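Ticket 277 – Label printer skips every second label after roll change
Status: Resolved
Product: Veltura desktop label printer, used with Inbridge stock software
Site: Sitanstead packing room
Opened: 4th March

Problem as reported

The printer at the packing bench started skipping labels after the morning roll change. It prints one label correctly, feeds a blank, prints the next one correctly, then feeds another blank. Sometimes the text on the good labels starts too low and the bottom line of the address runs onto the gap. The status light stays green and no error shows in Inbridge. Restarting the printer made no difference. The bench is using the second printer for now, but that one is set up for the small shelf labels and has to be switched over each time.

First reply

Please try the following and post the results.

Turn the printer off, open the lid and take the roll out. Check that both roll guides are touching the edges of the roll but not squeezing it. Put the roll back with the labels facing up, close the lid until both sides click, then turn the printer on while holding the feed button. Let go when the light blinks twice. The printer should feed a few labels and stop with a gap lined up at the tear bar.

Also let us know which labels are loaded. The part number is on the inside of the cardboard core.

Update from site

Did the calibration three times. The first time it fed five labels and stopped in the middle of one. The second and third times it kept going until we opened the lid. Guides are fine. The roll is from the new Hourani delivery. The old rolls were from the same supplier and the labels look the same size. We put a ruler on them and they match.

Test page from the printer menu comes out clean, no faded areas, so we don't think it's the print head.

Second reply

Thanks. A calibration that runs on without stopping usually means the sensor can't find the gap. There are two common causes: adhesive or paper dust on the sensor window, or a liner that the sensor reads differently from the last one.

Clean the sensor first. It is the small dark window under the paper path, left of center. Use a dry cotton swab, then one with a little isopropyl alcohol, and leave the lid open for five minutes. Please don't use the glass cleaner from the bench, as it leaves a film.

Then turn over one of the new labels and look at the liner. If there is a black bar printed across the back, the roll is a black mark type and the printer has to be told.

Update from site

Sensor cleaned. There was some gray fluff on the swab but not much. Same result afterward, still skipping every other label.

Checked the liner. The new roll does have a thin black bar on the back between labels. The old roll, which we got out of the recycling, is plain. So the supplier changed something and the box label doesn't say so.

Third reply

That explains it. In Inbridge, go to Devices, pick the printer, open Media and change the sensor type from Gap to Black Mark. Save, then run the calibration again with the feed button. The setting in Inbridge overrides the one stored in the printer, so changing it on the printer's own menu will only last until the next job is sent.

While you are in Media, check the label length. If it was adjusted by hand at any point to work around the problem, put it back to the default for your size.

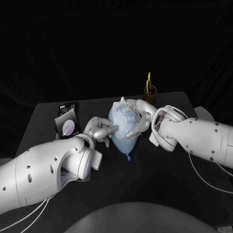 Update from site

Changed to Black Mark and saved. Calibration stopped where it should on the first try. Label length had been changed by someone on the early shift, so that is back to default as well. Ran a batch of 64 address labels from the queue – no blanks, and the bottom line is where it belongs.

One question. We still have almost a full carton of the old plain rolls and would like to use them up. Do we have to change the setting every time?

Final reply

Yes, if you swap between the two on one printer. The simpler way is to add the printer a second time in Inbridge under another name, with one entry set to Gap and the other to Black Mark, and pick the one that matches the roll. You will still need to run the calibration after each swap. Or keep the plain rolls for the second printer, if the width suits it.

We have added a note to the setup page about checking the liner on new deliveries. Closing this ticket. Reply within 14 days to reopen it.

Related items
Printer shows as offline in Inbridge after a network change
Faded strip down one side of the label
Cleaning the print head and roller
Setting up two entries for one printer
Barcode prints but will not scan
Labels curl or peel inside the printer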